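The Two-Armed Thing in Unit Four

By Zlata Zinchenko

25/06/2021

The workshop in Bumdale has no sign on the door. You find it by the smell of cut acrylic, and on warm evenings by the music, because the door stays open until the last person goes home. Eleven people hold a key. Among them are a bicycle mechanic, two sisters who sew tents, and Antonina Levchenko, who is building a robot with two arms.

She began in November, when the parts of the first arm came in a box so heavy that the courier refused the stairs. At that time she had a plan on four sheets of squared paper and no second arm. The second one came from Vsevolod Karpenko, who had bought it for his own project and lost interest. He sold it to her for 287 dollars and a promise that he could come and look at it.

"He comes every week," she says. "He looks, and then he tells me what is wrong. It is a good bargain for me."

The robot is called Ondow. The name belonged first to a boat that her father never finished, and she says she took it so that at least one Ondow would be completed. I asked when that would be. She answered with a question about whether I take sugar.

Levchenko is not an engineer by education. She repaired dental equipment for many years, and she has the patience of this work, where a screw is small and the owner is waiting in the corridor. She keeps a notebook for each joint. In it she writes the date, what she changed, and how the joint felt when she turned it by hand with the power off. The last column has entries such as "like a cold hinge" or "better, but sad." Karpenko laughs at this column. He has also started to read it before he gives advice.

Most of the winter went to cables. A robot arm bends in many places, and every cable that passes a joint must have enough length to follow it and not so much that it catches on something. She routed them inside the links at first, then outside, then inside again. One connector failed 2 times in the same week, and after this she made her own clamps on the shared printer. The printer is named Juveo and is, by general agreement, the least reliable member of the workshop.

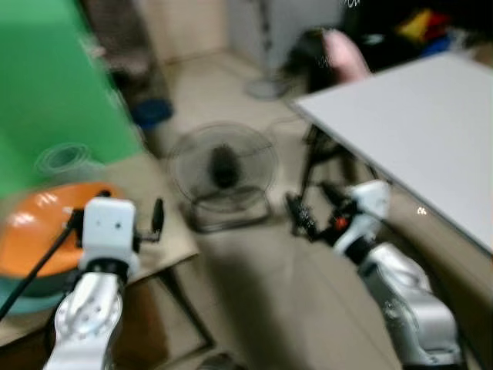
Moving was the next difficulty. Levchenko tests both arms together now, and when they go at the same time she finds out what she did not know about each one alone. The motors share one supply, so if the left side takes a large load, the right side can hesitate. For people watching, the grippers are the interesting part, but she worries more about what is behind them. On the left arm you can see the thin black cable going up to the white wrist module on the outside, and this is the place her eyes go to first in every test. Her own rule is that she watches the cable, and whoever is helping watches everything else.

The helper is usually Hanna Demchenko, one of the tent sisters. She has no special interest in machines, but she has very quick hands, and she sits with the stop button on her knee. She told me that she has pressed it 108 times. I asked how she knew, and she showed me pencil marks on the side of her sewing machine.

Space is a more ordinary problem. Everyone pays for the same floor, and a robot that reaches in all directions needs more of it than a person with a sewing machine. In spring there was a long discussion about this, with some raised voices. Halyna Mykhailiuk, who rents the unit from the Panasiuk family and collects the money from the others, finally measured the room with a tape and drew a plan. Levchenko pays 100 dollars a month for her part of it. She thinks it is fair, and the bicycle mechanic thinks it is cheap.

What will it do? I left this question for the end, and I think she was pleased that I waited. She wants Ondow to fold tent fabric together with the sisters, one arm holding the corner and the other bringing the edge across. At present it can hold the corner. The edge is difficult, because fabric does not stay where you left it, and the fingers of the gripper were not made for something so soft. She has tried rubber tips, and then tips covered with a piece of kitchen glove, which held better but left marks on the light colors.

When I was leaving, Karpenko arrived with a bag of springs he had taken out of an old typewriter. They put the bag on the nearest bench and bent over it, and Demchenko went to find her button.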